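3.2 Plank-built tops and the question of stripes

The plain, single-board top has had most of the attention in earlier writing on household and workshop furniture, and it is easy to see why. A wide board is a lovely thing, and it says a good deal about the tree it came from. We want to make the case here for its humbler cousin, the top made up of narrow planks laid side by side. Among the 152 tops we recorded in Rurinano and the neighbouring valley of Ultari, the plank-built kind was by far the more rewarding to look at closely, and it gave us the liveliest conversations with the people who made and used them.

By a "striped" top we mean one in which the change from plank to plank can be seen from a normal standing position. The term is our own, but the makers took to it at once. Some stripes come from mixing species, some from mixing heartwood and sapwood of the same species, and some simply from turning alternate planks end for end, so that the grain catches the light differently. The three are often confused in auction records and shop lists, where everything tends to be called "mixed hardwood". Sorting them out needs a raking light and a good deal of patience (and, in our case, a bicycle lamp).

Our working record sheet had seven fields: length, width, plank width, direction of the planks, colour, edge treatment and support. The last of these turned out to matter more than we had expected. A top that sits on an old-fashioned apron is usually held by wooden buttons, which let it swell and shrink with the seasons. A top enclosed at its edges is another matter altogether, and the meeting of pale timber with dark metal has become a common look in newer work (Figure 4). The dark border sharpens the stripes wonderfully. It also raises a very practical question about where the wood is to go when the air turns damp.

Figure 4. Light, striped hardwood planks within a black aluminium frame.

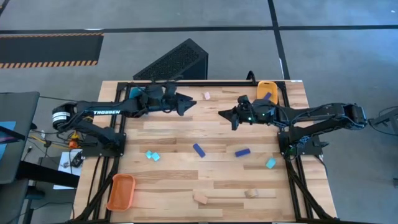 Wood moves mostly across the grain and hardly at all along it, so a maker who leaves no gap along the sides of a wide top is asking for trouble. Noémie Collet, who carried out the workshop interviews, found that nearly every maker knew this rule but that they put it into practice in delightfully different ways. One left a gap the thickness of a coin. Another planed the outer planks slightly narrower in November, when her shop was at its dampest, and trusted the dry months to open the gap for her. A third used no gap whatever and fitted the border with slotted holes instead, so that the whole surround could shift with the timber. All three had tops still in use, and all three were quite sure the other methods were wrong!

For tops wider than 600 mm the choice of method showed clearly in the condition of the joints. Those with slotted fixings had the fewest open seams. Those held tight at both sides had the most, and in several cases a seam had opened exactly where a pale plank met a darker one. We were tempted at first to read this as a weakness between species. A closer look suggested something simpler. A dark line beside a pale plank is easy to see, and we had very likely been missing seams of the same size between planks of matching colour. Ashraful Amarasinghe went back over the Ultari group with a feeler gauge and confirmed that colour had been leading our eyes. We have used his gauge readings throughout and discarded the earlier visual scores.

This small correction changed how we think about stripes more generally. Makers told us again and again that a striped top "wears well", and we had taken them to be talking about hardness. Several of the Rurinano makers meant appearance. A scratch or a pale ring from a cup gets lost among stripes in a way it never does on one broad, even board. The Wanigasekara workshop, which has been turning out benches and tables for three generations, chooses its most strongly striped planks for kitchens and keeps its quietest timber for desks. The foreman called this "hiding the soup", and we have heard no better account of the principle.

Plank width proved harder to explain. Local habit clearly plays a part, as does the size of the saw, but neither accounts for the very narrow planks used at Fatuline, where wide timber is cheap and easy to find. The makers there glue up seven planks where their neighbours would use four. We return to their reasons in Section 3.3, together with the glue lines themselves.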